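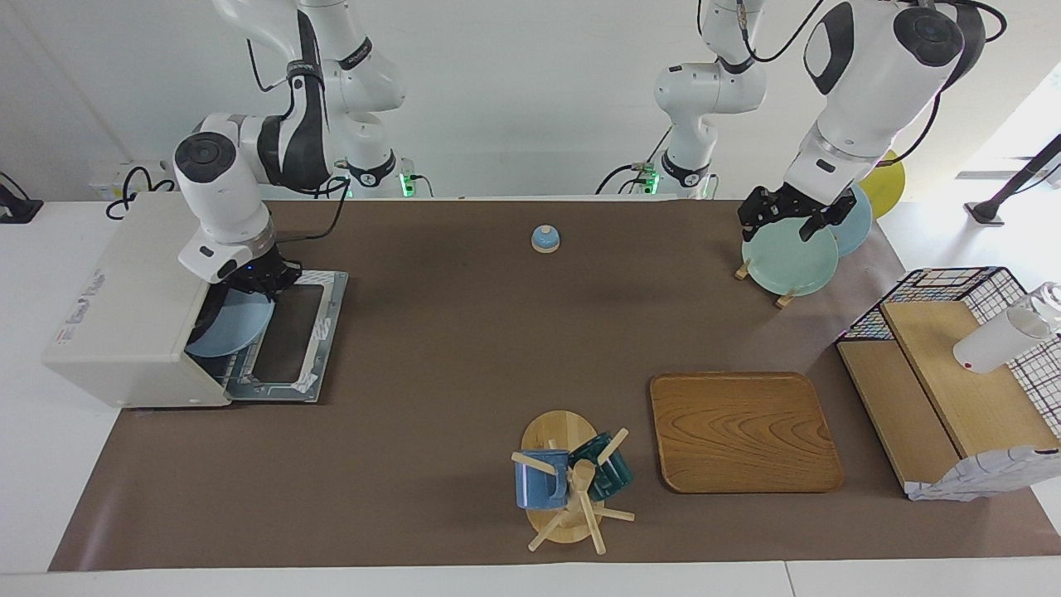

Leave the dishes where you can see them

By Lina Hamdan
2 October 2025

Cupboards are overrated. There, said it.

We had 246 things behind doors in our old kitchen on Cabrera Street. I counted, in March, on the floor, with the flu. We used maybe a dozen. Same plates every night, same mugs, and the rest just sat there getting dusty in teh dark.

So now I'm a stand person. Plates upright in a wooden plate stand, colors showing, mint, light blue, yellow. Mugs on a mug tree. A tray, out, ready to carry something. You reach, you grab, you eat. Kids can do it. Guests can do it without opening 3 wrong doors first.

My neighbor Engelbert Gruber says it looks like a yard sale. Fine. He paid Cleren 1,495 dollars for drawer inserts and still can't find his garlic press.

Yes, dust. Yes, grease if you park it all next to the toaster oven. Wipe it down. And plates you use daily dont get dusty, they get washed.

What I won't defend is the extras. Don't go buy the whole Drellico catalog. One stand, one tree, a rack if you've got the wall for it. When the stand is full you own enough plates. Give the others away, start tonight.

We use cookies to improve your visit. Accept / Manage settings

Recent
- Firkum pans, a year in
- Who still irons napkins?
- The case for one good knife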